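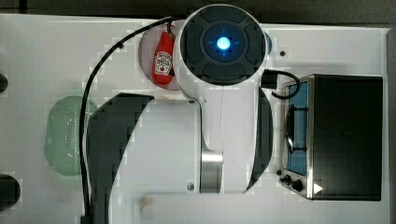

What changed when the arms started doing their own runs

I've been promising a work post for ages, mostly to the people who keep asking me at barbecues whether I've been replaced yet. No! But the job I do now is so different from the one I was hired for that I had to ask for a new line on my business card, and I've been wanting to write it all down while I still remember how the old way felt.

For anyone new, I work at Trekura, upstairs on Caden Street, above the tile shop. There are 12 of us on the floor and we teach robot arms to handle kitchen stuff. Bottles, bowls, plates, mugs, pans, fruit. Pick this up, put it in that, move it off the stove, do it again. My background is hospitality (I did years of breakfast shifts in a hotel) and I answered an ad that said "patient people with good hands", which I thought was either the nicest or the strangest ad I'd ever read.

The old job went like this. You sat at a station and steered the arm yourself, start to finish, for every single run. Ketchup onto plate. Reset. Ketchup onto plate. Reset. You did that in four-hour blocks, and by the end of the second block your wrists were cooked and you'd started reaching for your own coffee as if you had a gripper on. I loved parts of it. There's a real knack to it, and when you were having a good day the arm felt like it was hanging off your own shoulder. But I won't pretend I loved it at half past three on a grey afternoon with a bottle that kept rolling.

Now the arm has a go by itself. We set the table, choose the task, press go, and watch. If it gets stuck we take over, steer it out of trouble, and hand it back. That's the whole change, and on paper it's tiny. It's one extra button, really. In practice it has rearranged everybody's day.

The first thing I noticed was the noise. When we all steered, the room was quiet in a clenched sort of way, everyone hunched and concentrating. The week we switched over, people started talking. You can keep half a conversation going while you're watching an arm, as long as you're both happy to stop mid-word and lunge for the controls. I learned more about my workmates in that week than in the whole winter before it. One of them restores accordions! I'd sat two metres away from this person for months.

The second thing was that my neck stopped hurting, and I'd put that higher on the list if I weren't trying to sound professional.

The third took longer to notice and I'm still chewing on it. When you steer every run, your skill is in your hands. When you watch, your skill is in knowing when to step in. Those are very different skills, and people who were brilliant at the first weren't always brilliant at the second. I was a middling steerer, to be fair to everyone. I was careful but slow. Watching, though, suits me down to the ground. It's the same muscle as standing in a hotel dining room and knowing which table is going to want the bill. Meanwhile one of our fastest steerers hated it for the first month and kept grabbing the controls far too soon, which spoils the run, as the arm never gets the chance to sort itself out. It's a hard habit to break. You see the fingers coming in crooked and everything in you wants to fix it.

I don't think we handled that part very well. The new way came in on a Saturday, so as not to interrupt the week, and by Monday we were all supposed to be watchers. There was a one-page guide and it was mostly about the buttons. Nothing in it said "you were good at something and we're asking you to be good at something else, and that may feel rotten for a bit". I'd have liked that sentence. We've since brought in proper practice time for new starters, where you sit with someone experienced and say out loud when you'd step in and why, and they tell you when they would have. It's my favourite hour of the week. You get into terrific arguments over a bowl.
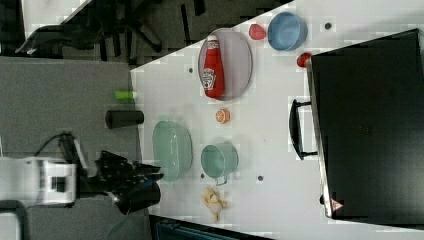 Setting the table has turned into the real craft of the job. It used to be a chore you rushed through between runs, and now it's where most of our thinking goes, as whatever we put out is what the arm has to cope with. Make it too neat and it learns to be good at neat tables. So we've all become slightly obsessed with mess. You want a mixture of shapes, the way you've got a half orange sitting cut face showing between the tray and the oval bowl, and the ketchup lying across the tray with its cap pointing away. A bottle on its side is a completely different problem from a bottle standing up. A wide bowl near the edge of the table is another one again, and I could talk about that pale green one with the gripper reaching for it until you begged me to stop. Do you go for the near rim? The far rim? Everyone on the floor has a view and everyone is certain.

We each have a style, too. I can walk in after lunch and know who laid a table before I see who's sitting at it. Some people build little still lifes. Some people chuck everything down and nudge it with an elbow. I'm a clusterer, I've been told, so these days I make myself leave things out on their own in a big stretch of white, and I put round things near bowls where they'll be a nuisance. We swap tables a few times a shift so that no arm gets stuck with one person's idea of a kitchen.

A few of you asked how we decide who does what, now that a run doesn't need a person's hands the whole way through. We use a scheduling program called Sukov, and I have mixed feelings about it that are mostly warm. It deals out the tasks and keeps track of which ones the arms are struggling with, so the hard ones come up more often. That's clever, and it means we don't sit there doing the easy plate all day just to feel good about ourselves. What I didn't like at first was that it also decided breaks. You'd be in the middle of something interesting and up would pop the little cup. We grumbled, and grumbled some more, and then a couple of us wrote down what we'd like instead and took it upstairs, and it got changed. Breaks are ours again. The program suggests and we ignore it if we want to. I mention it for anybody who has something like this coming into their own workplace: have the conversation early, while the thing is still being set up and people are still in a listening mood.

Did anybody lose their job? I get asked that one more than any other and it deserves a straight answer. No one on our floor did. What did happen is that one person can now mind two arms on the easier tasks, so we're getting through far more without hiring, and I'm aware that "without hiring" means there are people who'd have been taken on under the old way and weren't. I don't have a tidy feeling about that. I like my job better than I ever have, and I also know I got in through a door that's a bit narrower now. Pay went up a step for everyone who did the watcher training, which was fair, and which we did have to ask for.

Two arms, by the way, is plenty. We tried 4 for one afternoon as an experiment and it was a circus. You spend the whole time swivelling, you miss the moment on every one of them, and by the end there was fruit in places fruit should not be. I came home and lay on the floor. Whoever ends up writing the rule for how many machines a person can look after should have to do a full shift of it first.

Little things I've grown fond of: the way the wrist light glows bright blue when you come in early and the blinds are still down. The collective "ohhh" when a mug very nearly makes it. The sheer satisfaction of a run where you keep your hands in your lap from beginning to end and it just works, and you feel ridiculously proud, as though you'd done it yourself. You sort of have! There are hours and hours of our steering in there somewhere. Every so often an arm does a small sideways wiggle before it closes on something round, and we're all convinced it picked that up from the accordion restorer, who does precisely that with a doorknob.

Next up is the Herrera project, which moves us on from the tabletop to cupboards and drawers. I'm told there'll be hinges. I have opinions about hinges already, and I've offered to come in early and help set up the first cupboard, mainly so that I get to decide what goes at the back of it.

If you've had something like this happen at your work, in a warehouse or a lab or an office or wherever, I'd love to hear how it went, especially the dull bits about rosters and breaks. Comments are open again now that I've dealt with the spam.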